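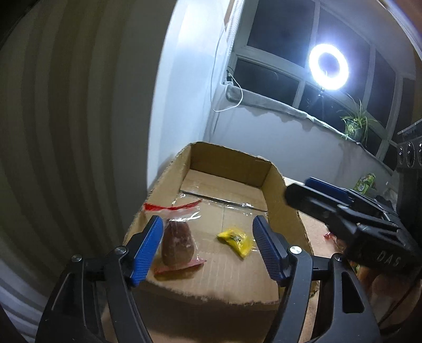

Progress report to the Macedo Fund: After the Crash, second reporting period

Submitted by the Etport newsroom, November

What we said we would do

The application promised that we would follow serious road crashes in Rikier County past the first-day story. Readers in Etport know the first-day story by heart. A vehicle left the roadway, a name is being withheld pending notification of family, speed may have been a factor, anyone with information is asked to call. Then the tow truck leaves and so do we. Charges get filed, reduced, dropped or moved to another courtroom, and the last thing in our archive is still a paragraph saying the investigation is ongoing. Some of those investigations have been ongoing, according to our website, since before the website had a search box.

The grant pays for one reporter, part of an editor, records fees and mileage. We are on budget for everything except records fees, which are discussed below at the length they deserve.

The case list

We requested the county's serious crash files and received 400 pages, on paper, printed from a system that can export a spreadsheet. We know it can export a spreadsheet because the bottom of every page says "Export to spreadsheet." We asked whether somebody could click it. The reply was that the request had been fulfilled and that a new request would start a new clock.

The pages have been typed in by hand. That took most of the first month and used up hours we had meant for court visits, so the court side began later than the timeline in the application shows. The resulting list covers every crash in the county in the past two years in which someone died or a criminal charge was filed. Each entry has the location, the agency that responded, what the police told us at the time, and what the court record says now. The last two columns do not always look as if they are discussing the same event.

We have picked 30 cases for full follow-up. The choice leans toward those where our own early coverage named a cause or a suspect, because that is where we are most likely to have left something wrong standing.

Stories published

Eleven was the target for this period and 11 is what we ran, although the last one went up at 11:40 at night on the final day of the month, and we would not want anyone to take that as a sign of planning.

The most read was the piece on the Rellby Road interchange. Our original report, from last winter, quoted a police statement that the driver was "known to the department." He was. He had called the department several times to complain about the missing sign at the interchange. The charge against him was dismissed in the spring, and no outlet, ours included, had mentioned it. We have updated the old story, put a note at the top of it, and written to him. He wrote back with a list of other signs.

The least read was the explainer on how a charge of vehicular homicide differs from one of reckless driving causing death. We still think it was worth doing. The public defender's office asked if they could print it for their waiting room, so it may yet find an audience that has no choice.

Two pieces dealt with families who first heard about a death from social media, in one instance from a post on our own page. We changed our practice as a result. Photos in which a plate or a distinctive vehicle can be made out are now held until the police confirm that relatives have been told. This has cost us some traffic. A competitor in Macedo County, no relation to the Fund, has been glad to pick it up.

Corrections to old coverage

This part of the work was a single line in the application and has become the thing we spend the most time on. Going back over our archive, we found the following kinds of trouble:

Suspects named at arrest and never mentioned again after the case was dropped.

Descriptions such as "addict" or "drifter" that came from an unnamed officer on the night and that no later document supports.

Toxicology reported as pending. It has come back. It came back a long time ago.

One road that does not exist. The crash was on Old Mill Lane and we put it on Mill Old Lane, in the headline, where it stayed.

We now attach a note to each corrected story with the month of the change and what was changed. We do not quietly rewrite. A few people have asked us to remove stories altogether, and we have a draft policy for that, which the editor describes as nearly finished and the reporter describes as a heading.

Records fees

The budget line for records was set using the county's published fee schedule. The published schedule turned out to be the old one. The new one had been adopted but was not published, and a copy could be had by making a records request, for which there is a fee.

The jump is mostly in video. Dashboard camera footage is now billed by staff time, including the time needed to redact it, and the first estimate we were given for a single crash was larger than our mileage for the whole period. We appealed and the estimate came down by half. We have since stopped asking for footage unless a story depends on it, and we ask for the dispatch log first, as it is cheap and often tells us whether the video is worth fighting over.

We would like to move money from the travel line to the records line for the next period. The court in Rellby has started posting its daily calendar online, so the reporter no longer has to drive out there to learn that a hearing has been postponed. She can now learn it at her desk.

Working with the police

Relations are civil. The sheriff's office in Rikier County was wary of the project at first and seemed to take the title personally. After the Rellby Road piece there was a stretch in which our calls were returned at times suggesting a hope that we would not pick up. That has eased. The office has agreed in principle to send us a short notice when a crash case is handed to the prosecutor, and we have received 2 of these so far. One was for a stolen boat. We are grateful for it and ran a brief.

The Etport city police have been more useful in practice. Their records clerk answers the phone and knows where things are kept, and if the Fund ever wishes to support a position outside journalism we could suggest one.

What comes next

In the coming period we will publish the case list as a searchable page, with the names of people who were never charged left out. A plain-text version will go up alongside it for readers on slow connections, and it will be available as a spreadsheet. We intend to label the button clearly.

The reporter will also cover the vehicular homicide trial due to open in Rellby this winter, assuming that it opens. It has been continued several times, most recently over a leak in the jury room ceiling. The expense claim for this period, with receipts, is attached separately. The parking receipt from the Rellby courthouse is illegible because the machine is out of ink, and we have written the amount on it in pen.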